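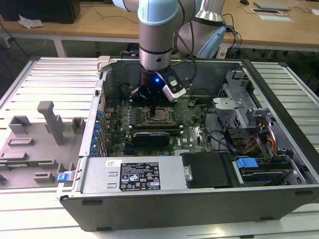 Torre vieja: ¿quitar la gráfica antes de tocar el procesador? ¿y la pasta?

Stela Stoica
Hola a todos, voy con prisa que quiero dejarlo hecho esta noche. Tengo la torre abierta y tumbada de lado. Placa verde, fuente plateada, jaula de discos metálica a la derecha, una gráfica negra de perfil bajo y una columna de pestañas azules de plástico en las ranuras de expansion. La compré de segunda mano en Porkach por 43 euros, sin factura ni manual ni nada.
Quiero sacar el procesador y poner otro que me ha pasado mi cuñado. Dudas:
¿Tengo que quitar la gráfica antes o puedo dejarla? Me da miedo romper las pestañas azules, están durísimas.
La palanca del zócalo, ¿se levanta tal cual o hay que empujarla a un lado? No quiero forzar.
Y los cables naranjas, amarillos y negros que bajan hacia los discos, ¿los desconecto todos?
Tengo un tubo de pasta Vamik sin abrir. Nunca he hecho esto, solo cambié la RAM de un portatil. Gracias!!

Italo Marras
Buenas. Por partes.
Lo primero, desenchufar de la pared. Luego mantén pulsado el botón de encendido unos segundos, con el cable ya fuera. Toca el metal del chasis antes de meter mano.
La gráfica no estorba para el zócalo en la mayoría de placas, pero yo la quitaría. Más sitio para los dedos. Las pestañas azules: en muchas cajas de oficina giran hacia fuera, hacia ti, no hacia arriba. Prueba primero con una de una ranura vacía. Si no cede mira si hay un pestillo general en el borde de la caja que las bloquee todas, en la mia lo había y me tiré 12 minutos peleando como un idiota. Ojo tambien con el seguro del extremo de la ranura PCIe, hay que apretarlo mientras tiras de la tarjeta.
Palanca: presiona un poco hacia abajo, sepárala del gancho hacia fuera y entonces súbela. Va dura, es normal. Después levantas el marco metálico y sacas el micro recto, sin arrastrar. Si los pines están en el zócalo, ni rozarlos. Uno doblado y adiós placa.
Para poner el otro busca el triangulito de la esquina y hazlo coincidir con la marca del zócalo. Se deja caer, no se aprieta.
Los cables de los discos déjalos donde están si no te molestan. Si desconectas alguno, foto antes con el móvil.
Pasta: un grano en el centro, tamaño guisante pequeño. La vieja la quitas con alcohol isopropílico y papel que no suelte pelusa.
Y antes de todo esto: ¿has mirado si tu placa admite ese procesador? Que sea el mismo zócalo no basta, a veces pide actualizar la BIOS. Y eso se hace con el micro viejo puesto.

Ghassan Sfeir
yo la pasta la pongo extendida con una tarjeta y nunca he tenido problema. la vamik no la conozco, uso Mundel. para ese equipo da igual la verdad

Birsen Bozkurt
De acuerdo con casi todo lo de Italo. Añado dos cosas.
Una, la pila de la placa. Si el equipo tiene años cámbiala ya que lo tienes abierto, suele ser una CR2032. Con la pila muerta pierde la hora en cada arranque y te vuelves loca buscando el fallo donde no es.
Dos, ni se te ocurra abrir la fuente para limpiarla. Aire por las rejillas desde fuera y ya. Dentro queda carga aunque lleve rato desenchufada.
Mira tambien la etiqueta de la fuente, la potencia, por si el procesador nuevo consume bastante más que el viejo.

Stela Stoica
Gracias! La BIOS no la había mirado, menos mal. La cierro, arranco con el viejo y apunto la versión. Mañana os digo.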